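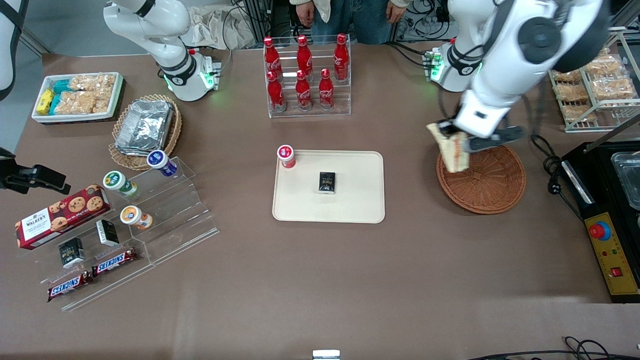

How to pack snacks for a long coach trip

A day on a coach goes better with decent food on board, and buying it at service stations soon gets expensive. These are the steps we use at Brurnero Walking Club for our June trip, and they work just as well for a family of four. Allow an evening for it.

What you need

One shallow basket or tray for each pair of seats
Small paper bags
A marker pen
A cool bag with two ice packs
A roll of bin liners

Step 1. Ask about food first

Check with the coach firm before you buy anything. Most allow cold food, some ban hot drinks, and a few don't want crisps on the seats. Then ask your passengers about allergies. Do this by message so that you have the answers in writing. If anyone has a nut allergy, leave nuts out altogether.

Step 2. Write the list

Work on one filling snack, one sweet thing and one piece of fruit per person for every four hours of travel. Wrapped rolls and buns keep well and make few crumbs if you choose the soft kind. Avoid anything with icing. Chocolate is fine in winter but a nuisance in June.

For drinks, small bottles with screw tops are better than cans, which can't be closed again. Take more water than you think you need.

Step 3. Sort everything the night before

Clear a large table and put the shopping out by type. Keep the special diet food at one end, well apart from the rest, and bag it first. Write the person's name on the bag and fold the top over twice.

Leave factory packets sealed. They stay fresh for longer, and the label is there if somebody wants to read the ingredients.

Step 4. Fill the baskets

Put the flat, heavy things in first and anything soft on top. Don't pile food higher than the rim — it will slide off at the first roundabout. Drinks travel separately, upright, in a box on the floor or in the hold.

Anything with meat, egg or soft cheese goes in the cool bag and should be eaten by the first stop.

Step 5. Load in the right order

Food for the second half of the journey goes on first, at the back of the locker. The first round goes on last. Tomás Foley loads ours and keeps 12 spare bags by the front seat for latecomers and hungry drivers.

Step 6. Hand out and clear up

Wait until the coach is on the main road and running steadily, and check that the driver is happy for one person to stand. If not, pass the baskets back along the seats. Send a bin liner round 20 minutes later.

Unopened packets can be used on the way home. Throw away whatever has been in the cool bag all day, and wipe the baskets before you put them back in the cupboard.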